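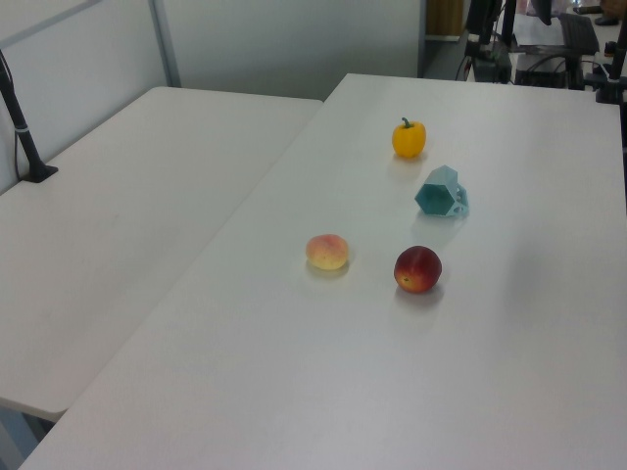
A yellow pepper, two round fruits and a tipped-over mug on a white table at Ekusier.

Still life drawing is back in Redstead, and the new season has started with some of the simplest subjects the club has ever picked.

Ekusier, the drawing room on Bruno Street, has reopened its evening sessions after a summer spent painting walls and fixing the lights. Sessions start at 7 p.m., run for 90 minutes and are open to anyone who can hold a pencil. Paper is included. So is the tea, which regulars will be glad to hear has improved a lot!

The theme until the end of November is "Four Things." Every session has just four objects to draw, spaced out on a plain white tabletop with no cloth, no bowl and no backdrop. Last season's setups were much grander affairs, with brass jugs, dried flowers and at one point a whole accordion, and plenty of beginners went home having drawn only one corner of it all. With four things and a lot of white space, even a first-timer has a good chance of getting the whole group onto the page.

It is harder than it sounds, and much more fun. A white table shows up every shadow, and many of the shadows in these setups are soft and pale, so pressing too hard with the pencil spoils them fast. The club suggests starting with the gaps between the objects and leaving the outlines for later. A warm-up sheet explaining the method is available at the door, along with a few soft erasers to borrow.

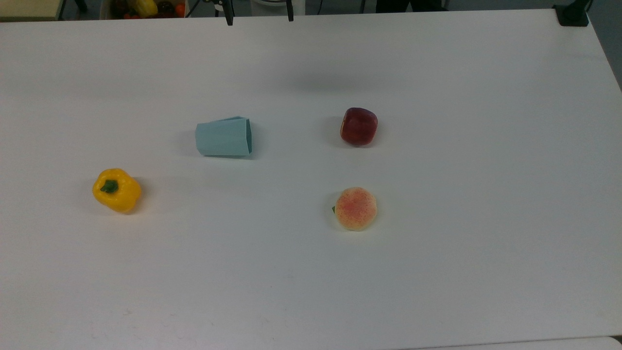 Color comes in for the second half of each session, when the pastels and colored pencils are handed out. Yellow is always the first to disappear, and a big lumpy bell pepper like the one on the table will use up a surprising amount of it. The peach is the one to try for anybody who likes blending, with its speckled pink blush over cream and a tiny green leaf poking out at the side. Then there is the pale blue cup lying on its side — a real workout, with creases running down its length and a rim that has to be drawn at an angle. Anyone who gets that rim right deserves a second cookie.

Members turned in 253 drawings over the whole of last season, and all of them are now stored in the flat drawers at the back of the room, where visitors are welcome to browse before class. A selection from "Four Things" will go up in the windows of the Sepúlveda Building in December, with each artist choosing one sheet. Unfinished work is welcome, and so are smudges.

Places are limited to up to 24 per session, and the seats nearest the front go early. Sign-up sheets are on the board inside the entrance. Children over 10 can come along with an adult, and the shared tables are wide enough for two people to draw side by side — bring an old shirt for the pastels.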